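How to Work Out Cost per Meal for a Pantry or Meal Site
Posted 1/28/21 by Reshma Ntuli
Print this page | E-mail this page

Cost per meal is the figure most often asked for on grant reports, and the one most often worked out in different ways by sites in the same county. The steps below give the method used for the Emley and Vendholm sites. It needs one month of records and a spreadsheet. It does not measure nutrition, and it does not tell you how many people were served.

Before you start

Pick one full calendar month. October works well for most sites, as it comes before the holiday drives and after the summer programs have closed. Pull the following for that month:

- the receiving log (all pounds in, by source)
- the discard log (pounds thrown out or sent to compost)
- opening and closing inventory, in pounds
- the ledger, with food purchases kept apart from operating costs

If your inventory is kept in cases, convert to pounds first. Use the net weight printed on the case. Gross weight includes cardboard and glass and will raise the meal count.

Step 1. Find pounds distributed

Start with opening inventory. Add pounds received. Subtract pounds discarded and closing inventory. The result is pounds distributed.

Do not use pounds received as a stand-in. A site that takes a large delivery on the last day of the month will show meals that have not left the building. 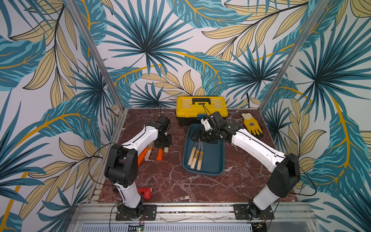
Step 2. Take out nonfood items

Diapers, soap, paper goods and pet food often come in on the same truck and get logged on the same sheet. Subtract them. If the Emley log shows 900 pounds distributed and 113 pounds of that is nonfood, the working figure is 787 pounds.

Water is a separate matter. Some funders count bottled water as food and some do not. Read the grant terms, choose one treatment, and write it at the top of the sheet.

Step 3. Convert pounds to meals

Divide the working figure by the pounds-per-meal factor your funder requires. Factors differ from one funder to the next and are revised from time to time, so record both the factor and the year it was issued. Put it in its own cell – never type it into the formula – so that a revision can be made in one place.

Keep prepared meals out of this step. A plated meal is counted as one meal, whatever it weighs. Add plated meals after the conversion.

Step 4. Total the costs

Use two lines:

Line A: food purchases, including freight.
Line B: operating costs for the month. This covers rent, power, fuel, paid staff hours, pest control and cold storage repair.

Annual bills such as insurance should be divided by 12 and one share entered on Line B. Donated food has no entry on either line. Donated labor has no entry unless the funder asks for it, in which case put it on a third line and leave it out of the main total.

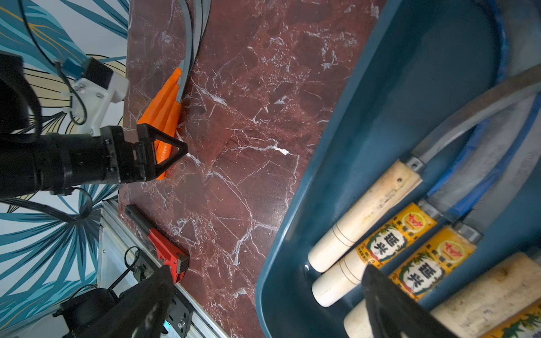
A freezer or a truck is a capital item. Spread the price over its expected life in months. Charging the whole price to one month will produce a figure that cannot be compared with anything.

Step 5. Divide

Add Lines A and B and divide by total meals. Suppose the two lines come to $700 and the meal total is 1,000. Cost per meal is $0.70. Report to the cent, and round only at this last step.

Step 6. Check the result

Run the same sheet for the two months before, so that you have 3 in all. If one month is far from the others, look first at closing inventory, then at freight. A count taken before the last pickup is the usual cause.

Sites using the Tasix inventory sheet should check that the discard column is being subtracted. In the older version it is shown but not included in the total.

Print this page | E-mail this page

Comments

Adeleke wrote:
We get produce in mixed bins with no net weight. Is an empty bin weight subtracted from the scale reading good enough?

Reshma Ntuli wrote:
Yes. Weigh one empty bin of each type and post the weights next to the scale.

pantrydesk wrote:
Our discard column was the problem. Meals dropped once it was fixed, so now I have to explain last quarter's report.

M.T. wrote:
Does food transferred to another agency count as distributed?

Reshma Ntuli wrote:
Only one of you can count it. We leave it to the agency that hands it to the household – log it as a transfer out and subtract it in Step 1.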